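How to make a felt desk mat (and keep the top of your desk clear)

Posted by Cauã Holanda, May 30, 2018

I've had a white table for two years and spent most of that time telling people to put a coaster down. A big felt mat sorted it, so I've written up how I did mine. 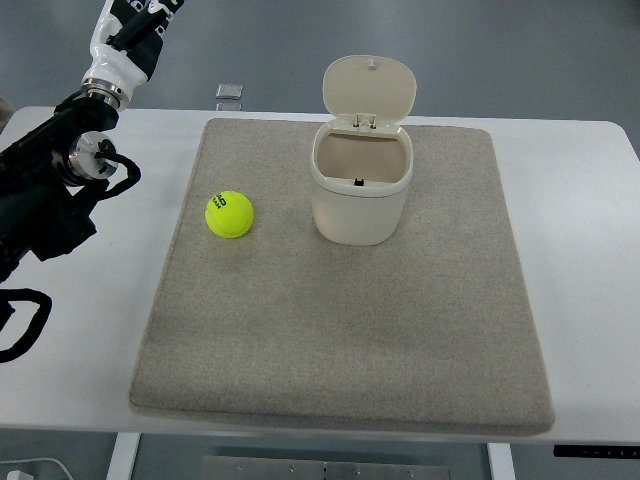 The first thing to settle is the size, and this is where I went wrong with my first go. I measured the table and cut the felt to match, right out to the edges, and it looked like a carpet offcut that had been dropped from a height. Leave a strip of table showing at the sides and the front instead. It looks far neater and you won't catch your sleeve on the corner every time you stand up!

You'll need a piece of thick felt, some brown paper for a template, tailor's chalk, a long metal ruler, a sharp knife with a few spare blades, and something to cut on that you don't care about. I got my felt from Nollell, who do it off the roll in a speckled grey-beige that hides crumbs brilliantly. Go for the thick stuff. The thin craft sort rucks up as soon as you lean on it.

Lay the paper on the table and trim it until you like the shape. Leave it there overnight if you can and try working on it, because a mat that looks right when you're standing up can feel a bit mean once you've got your elbows on it. For the corners I drew round a saucer. (A dinner plate gives you a much softer curve, if your table is very rounded.)

Tape the paper to the felt, chalk round it, then cut. Don't try to get through in one pass. I do a light cut first, then go over it again in the same groove until it comes away. Change the blade when it starts to drag, or you'll get a fluffy edge and be cross about it for years. Any stray bits can be snipped off with nail scissors.

If the felt has been rolled up it'll want to curl. Mine took 30 minutes upside down under a pile of atlases, though the corners needed another evening.

Now, the clearing up. I used to keep pens, post, tape and half my lunch on the desk, and the rule now is that things only live on the mat if I use them every day. My best buy was a little tabletop bin with a flip-up lid, cream plastic, from the Fasby shop in Gullthorpe. Pencil shavings and teabag wrappers go straight in. I also keep a tennis ball handy for rolling under my foot when I'm on the phone, and on felt it's much less likely to wander off than it was on the bare table.

For cleaning, a lint roller does most of it. Blot spills with a dry cloth and don't rub. I had one nasty moment with a blackcurrant squash and cold water got nearly all of it out, so try that before anything stronger, and let the felt dry flat before you put it back.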